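Provus Household Task Assessment Guide
Section 6. Setting Up and Scoring the Mug Rack Task

6.1 Purpose of this section

This section explains how to prepare, run and score the mug rack task on a tabletop arm. The task belongs to the Kitchen Group, together with plate stacking (Section 5) and drawer closing (Section 7). It is meant for sites that wish to learn whether an arm can put away drinkware without help, and how often.

Results from this task should be read with care. Hanging a mug is a chore most people finish without looking closely. For a machine it remains a demanding one, as the handle must be found, gripped at a usable angle and passed over the end of a narrow arm. A good score in Section 6 does not show that the same arm can clear a kitchen counter, and reports must not say so.

6.2 Before you begin

Confirm that the operator has completed Section 2 (Safe Use of the Arm) and that the stop button is within reach of the person seated at the control computer. Two people must be present for all scored runs: an operator and a scorer. The scorer may not touch the controls.

CAUTION: Keep hands, sleeves and hair clear of the arm whenever power is on. The arm may move without warning after a pause.

6.3 Preparing the work surface

1. Cover the work surface with the cloth assigned to the test block. Plain and printed cloths are both used in the full assessment. Do not change cloths within a block.

2. Smooth the cloth by hand. Small folds are allowed and should be left as they are once scoring has started.

3. Place the rack upright on the cloth. Push gently on the top to check that it does not rock.

4. Check that each arm of the rack has its end cap. Replace any cap that turns or slides off.

5. Set one mug on its base beside the rack, with the handle pointing toward the gripper. No other drinkware should be on the cloth.

6. Move the gripper to the start position, level with the mug, fingers open and clear of the handle.

7. Look along the full length of the cables. Any loop that could catch the rack or the mug during a lift must be tied back before the run.

NOTE: Clear mugs are scored separately from solid-color mugs. The pattern of the cloth shows through a clear wall, and many vision systems lose the outline of the mug or place the handle in the wrong spot. Enter the code CL on the score sheet for every clear mug run.

6.4 Running the task

1. The scorer reads the run number aloud and starts the timer.

2. The operator starts the program and takes no further action.

3. The run ends when the mug hangs freely and the gripper has let go, when the mug falls or tips over, or when the time limit set in Appendix B is reached.

4. The operator returns the arm to the start position before anyone reaches over the cloth.

CAUTION: Do not try to catch a falling mug. Press the stop button and wait for the arm to come to rest.

6.5 Scoring

Full credit: the mug hangs by its handle on any arm of the rack and stays there after release.

Partial credit: the mug is gripped by the handle and lifted clear of the cloth, but is not hung.

No credit: any other result, including a run in which a person steadied the rack.

A full assessment consists of 41 scored runs. Practice runs are recorded on a separate sheet and are never added to the total. Where a run is stopped for safety, it is scored as no credit - it may not be repeated.

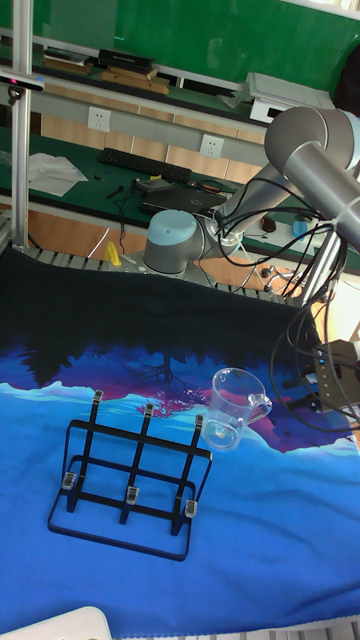 Figure 6-2. Rack and clear mug on printed cloth, gripper beside the handle.

6.6 Common faults

Gripper closes on air. Check the camera mounting and repeat the calibration in Section 3. If the fault occurs only with clear mugs, make no adjustment and score the run as it stands.

Rack tips when the mug touches it. Confirm that the cloth is flat under the base. Do not tape or weigh down the rack.

Arm stops partway through the lift. Inspect the cables for strain before restarting.

6.7 Records

Send completed score sheets to Anayeli Quintero, Assessment Records. Questions on scoring should be addressed to Eliseo Cervantes. Sheets printed before 17/12/2022 do not have a space for the CL code and should be discarded.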